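Robot handling at our bakery supply workshop, and what happens to the people on the bench?

Posted by Tamsin Nepia, 13 December 2020

Hello everyone, long-time reader and first-time poster, so please be kind if this belongs in a different section. I work in the packing room at Plemlow, where we make up sample trays for cafes and small grocers. Torn bread, rolls, little boxed items, that kind of thing. There are a handful of us on the bench and most of us have been there for years. I started when my youngest was in kindergarten and she drives now!

Our manager has told us that from February the company wants robot arms doing part of the picking and placing. He was very nice about it, brought donuts and everything, and said no one is losing their job. But he couldn't really tell us what our days are going to look like, and I came home with more worries than I left with. I'm not against it. My wrists would be thrilled, to be frank. I just can't picture a machine picking up a piece of torn bread without making a mess of it, when every piece is a different shape and some of them fall apart if you look at them wrong.

Has anyone been through this? Did your hours change? Did you get trained properly, or did they hand you a binder? And is it rude to ask about pay if they're going to want us to look after the things as well?

Bevan Gilchrist

Hi Tamsin, and welcome! I've been through something very close to this at Ceslow, so pull up a chair, I do go on a bit.

I was on the line for a long time before the arms came in, and these days I spend most of my shift at a test bench, setting out items and watching how the gripper deals with them. Bread was one of the first things we tried, as it happens, and your instinct is right, it's awkward stuff. A box has flat sides and behaves itself. Bread squashes, and it leaves crumbs on everything.
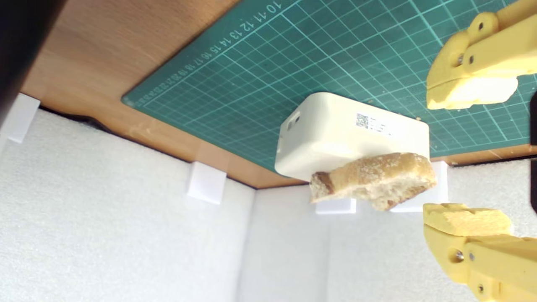 Torn bread up against a white plastic box, with the yellow gripper fingers open beside it.

What surprised me was how much of the work still needed somebody who knew the product. The engineers are lovely people but they had never packed a tray in their lives. They'd set it to squeeze a roll the way you'd squeeze a tennis ball, and one of us would have to say no, hold it lower down, by the crust. We wrote all of that down over a few weeks and it went into how the arm is set up. So please speak up early, even if you feel silly doing it.

My hours stayed the same but the day feels different. There's less lifting and more standing and watching, and I'll admit I missed the chatting at first, because we got spread out along the room. We asked for our breaks to be put back at the same time and that helped a lot. Crumbs are a job of their own too, so get it settled before February who cleans down and whether it counts as paid time. Ours was left vague and there was some grumbling!

And no, it isn't rude to ask about pay. I got a bump of 50 cents an hour, but only once three of us went in together and asked.

potgieter_fan

we had arms from Zeltex at my old place. they were down half the time. get the training in writing

Tamsin Nepia

Thank you both, this is such a relief to read. Bevan, I've copied out the part about the breaks and I'm taking it in with me tomorrow. I hadn't thought about the cleaning at all. I'll come back and let you know what he says about the pay.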